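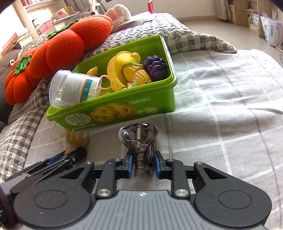
I got to the Ziser open day just after the doors opened and still had to queue! Valtetti is only 25 minutes away by bus, and I can't think why I'd never been before.

The upstairs bedroom was my favourite part. On the bed they'd set out a green biscuit box full of play food - corn, grapes, that sort of thing - and I wanted all of it.

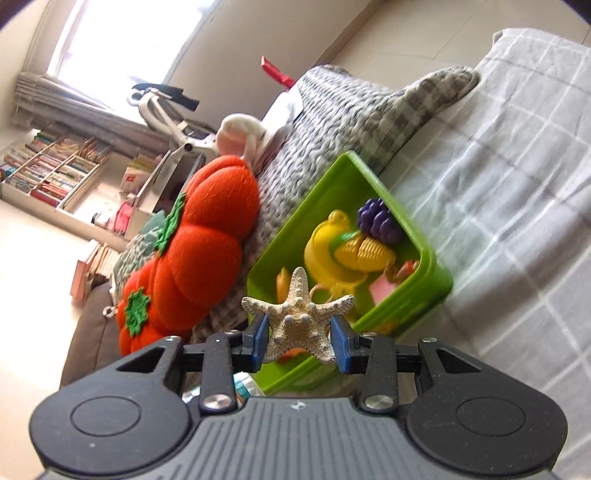
Page last changed: Saturday, September 14, 2024

Ctibor Kollár showed us round in groups of 17 and was very patient with my questions. I kept going back to the big orange pumpkin, so soft-looking, with its green leaves. Then there was the starfish, all knobbles and five arms.
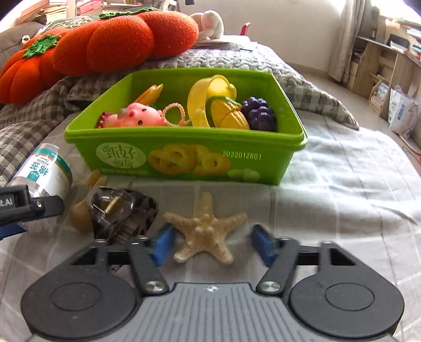
Photo: Radomír Procházka

The box has biscuits printed on the front, and I do love a tin or tub that gets a second life (my gran kept buttons in hers). Tea was downstairs, with plum cake from Pešek. Go early if you want a slice! 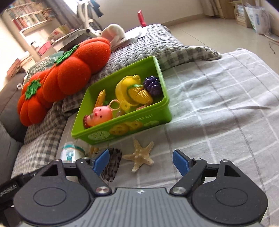

Grapes, corn and a pink animal in the green box

Next one is at Vetholm, and I've already put my name down.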